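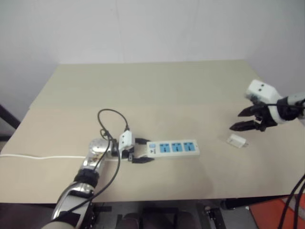

## Workshop Report: The Two-Arm Bench

The Stirnthorpe Shared Workshop is pleased to report that the two-arm bench is now in regular use by members of the automation group. Work on the bench began in November, when the membership approved the use of the back wall for a permanent installation. The arms were bought secondhand through Martinelli, and the remaining parts were purchased from the general equipment fund or made on site.

The total cost to the workshop was $2000, excluding the table, which was already in our possession. Of this sum, $400 was spent on cabling, fuses and the emergency stop circuit. Members who have asked why the project took longer than first announced should know that the stop circuit was rebuilt after its first inspection. The second inspection was passed without remarks.

### Current work

The group has chosen the handling of electrical plugs as its first extended exercise. The left arm works with a plug at a three-outlet power strip laid flat on the table, while the right arm is available to pick up a second plug from the open surface. Both arms carry two-finger grippers. The strip and its cord are not fixed down, and the program must therefore allow for small shifts in position between one attempt and the next.

The strip used in this exercise is not to be connected to a wall outlet at any time. This rule applies equally to demonstrations, to practice runs and to work carried out by experienced members. The plugs set aside for the exercise are kept in the drawer marked "Bench" and should not be borrowed for other purposes.

Results to date are mixed. Picking up a plug that lies flat has become fairly dependable. Turning it to the correct angle before it reaches the outlet remains difficult, and the group has spent several evenings on the grip alone. Rubber pads from Prosteo were tried on the fingers and later removed, as they held the plug well but released it late. Notes on these trials are kept in the binder on the shelf by the door, and members are asked to add to them in ink.

### Use of the bench

The bench may be reserved in blocks of 2 hours. Members who have not completed the safety introduction may attend as observers but may not operate either arm. The following conditions apply to all sessions:

- At least 2 members must be present whenever the arms are powered.
- Chairs are to be pushed in under the table before power is switched on.
- Cables running along the arms are to be checked for snags before each session.
- Hands are to be kept off the tabletop until both arms have come to a full stop.
- Any fault is to be entered in the log, including faults that clear by themselves.

### Visit from Tondberg

The workshop in Tondberg has asked to see the bench and to compare methods for setting arm positions. A joint session will be held on 8 July 2018, and places for our own members are limited. Requests to attend should be left in the office mailbox. Priority will be given to members who have completed the safety introduction.

Members with spare plugs of other shapes are invited to donate them to the group. Damaged prongs are acceptable if the housing is whole.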